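2020-10-11
By Heledd Wogan, Collections and Programs

Speaker notes: Cataloging a Board Game Library for Public Lending

Good morning, and thank you to the Ritach Library Association for the invitation. My remarks cover the lending collection at the Sezer branch, the way its records are kept, and the changes made to those records since July. Nizar Chidiac prepared the figures and will take technical questions at the close.

(Slide 2) The collection holds 940 titles. Last year they went out 2,172 times. Most loans were family games with a playing time under an hour. Longer strategy games were borrowed less often but kept for the full loan period, and the renewal rate for them was high.

(Slide 3) A book is complete or it is missing pages, and a reader will usually report the fault. A board game can lose one token and remain playable, or lose one card and become useless. Our earlier records did not reflect this difference. They gave a title, a publisher and a shelf number. Staff at the returns desk had no list to check against, and many boxes were accepted on weight and appearance alone.

(Slide 4) Each record now carries a contents sheet. Take Gerna, our most requested title. The sheet lists the board, the rule book, the two decks, the player markers and the dice, in the order in which they are packed. Components are marked "essential" or "replaceable." A die is replaceable. A card from the harvest deck is essential, and the game is withdrawn until the card is found or the publisher supplies another.

Pause here. Ask how many in the room use a contents sheet of any kind.

(Slide 5)

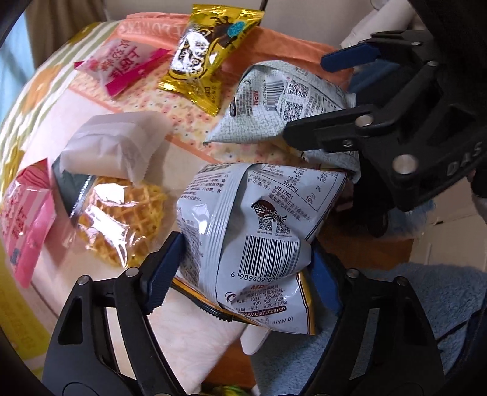
Snack bag with nutrition table and barcode.

(Slide 6) Checking time was the main concern raised by branch staff. We tested the sheets on 22 games before extending them to the full collection. Small card games could be checked while the borrower waited. Larger games, Waneo in particular, could not, and these are now placed on a holding shelf and checked before opening the next day. Borrowers are told at the desk that the loan is closed only after the check.

(Slide 7) Rules in translation. Several titles were purchased from overseas publishers and arrived without English rules. The branch prints a translation where the publisher permits it and records the version number on the contents sheet. Where two translations exist, keep only the later one in the box. Mixed versions led to more complaints than missing pieces did.

(Slide 8) Expansions are cataloged as separate items and shelved beside the base game. They are not combined in one box, even where space allows. Sorting them apart again is slow work, and the next borrower may not want them.

Allow time for questions on expansions. This slide ran long at the previous session.

(Slide 9) Next steps. The contents sheets will be offered to other branches as a shared file. Branches wishing to receive it should give their name to Mr. Chidiac before leaving. Corrections to existing sheets may be sent to the Sezer desk at any time.

Contact: Collections and Programs, Sezer Branch | © 2020 Ritach Library Association | Back to top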